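Local & Family History Board > Places, Lost and Found
Thread: Where was the Dokum brickyard?

ditchwalker
I have a great-great-grandfather who is listed in the county tax roll as "laborer, Dokum yard" and I have now lost most of a winter to finding out where he went every morning. The yard made bricks. The bricks are stamped DOKUM in capitals, with the K slightly drunk. I own three of them, one of which holds the pantry door open. What I don't have is a location.

The county history gives it one sentence: "brick was also burned at Dokum's, below the Clisance road." The Clisance road is nine miles long and most of the county is below it.

Has anyone seen it on a map, a deed, anything?

maplegate_ruth
Below meaning south, or below meaning downhill? On that road they're opposite directions for the first four miles.

ditchwalker
I was hoping you wouldn't ask that.

oldplat48
It was at Jayasinghe's corner, where the feed store used to be. My grandfather always called the low field behind it the clay hole. We were told not to swim in it and we swam in it. I don't see what the mystery is.

nmondal
The mystery is that the pond at Jayasinghe's corner was dug for the railroad embankment. It's in the railroad's own land book, with the price paid per yard of fill. Every pond in this county has been somebody's brickyard at one time or another, usually around Thanksgiving when the uncles get going.

oldplat48
My grandfather was not an uncle.

nmondal
He was to somebody.

tilly_p
Moderator hat half on. Play nice, both of you.

ditchwalker, have you tried the fire insurance maps? They only cover the town, but if the yard was close in, the kilns would be marked, because the insurers cared a lot about kilns.

ditchwalker
Tried them. The town sheets stop at the creek. There is a little arrow at the south edge that says "to brick yd" and then the paper ends. I have looked at that arrow so long I could draw it from memory.

maplegate_ruth
But that's useful! If the arrow is on the south edge then it isn't the corner, sorry oldplat, because the corner is due west of town. What street is the arrow on?

ditchwalker
Gistness Street, at the bottom, where it crosses the creek.

maplegate_ruth
Then I'd walk down Gistness and keep going. The street quits at the creek now but there was a ford, and on the other side you can still follow a sunken lane for a good way between the hedges (wear boots). It comes out on a shelf of flat ground that has never made sense to me. Somebody leveled it. It's all sumac now and the soil is red as a barn.

nmondal
Red soil on its own won't do it, half that bank is red. What you want is wasters: bricks that slumped or fused in the kiln and got thrown out. No yard ever hauled its mistakes very far. If there's a heap of glassy green lumps in the sumac, you've found it.

For the paper side, go to the deeds and work backward from whoever owns the bank today. Don't search under Dokum. I did that for a mill site once and wasted six weekends, as the man who gave the place its name had only rented it. Look for the words "clay rights" or "right to dig and burn." The index in the courthouse basement is by seller, the handwriting is terrible until the second clerk, and the copier takes quarters only.
– Nimal Mondal

oldplat48
So he might have rented it. In which case he might have rented at the corner too. A man can have two yards.

nmondal
He can. I'd like to see one of them first.

tilly_p
I will say in oldplat's defense that the 1880s directory does have a Dokum boarding out on the west side. It doesn't say what he did. It says he had a telephone later on, which puts him ahead of my own family by 40 years.

ditchwalker
Update, for anyone still following. I went down Gistness on Saturday with my brother-in-law, who came for the walk and complained about the walk. The lane is there just as Ruth says. The flat shelf is there. We poked in the sumac for two hours and came away with one fused lump, which might be kiln waste and might be a very old bathroom. No stamp on it. I'm going to the courthouse next with a roll of quarters.

maplegate_ruth
One lump! I'm delighted. Was it green on the broken side?

ditchwalker
Greenish. Gray in some lights. My brother-in-law says brown, but he wanted lunch.

I should get a proper picture up instead of describing it at you.

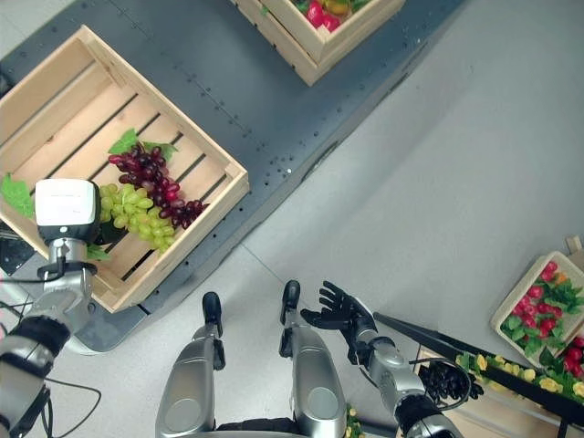

Red and green grapes, slatted pine crate

tilly_p
Attachments on this board max out at 3 per post, by the way, so pick your best side of the lump.

nmondal
Put a ruler or a coin next to it when you do. And wash it first, mud makes everything look like slag.

oldplat48
I have been out to the corner with a spade. I have half a brick with a D on it.

nmondal
A D.

oldplat48
And part of what comes after. It's round. I'd call it an O.

maplegate_ruth
Oh, this is going to go on until April.

ditchwalker
oldplat, can you measure the height of the D? Mine are an inch and an eighth on all three bricks. If yours matches I'll come out to the corner myself, and I'll bring the brother-in-law.

oldplat48
Will measure when I find the tape. Bring your own boots, the clay hole is up.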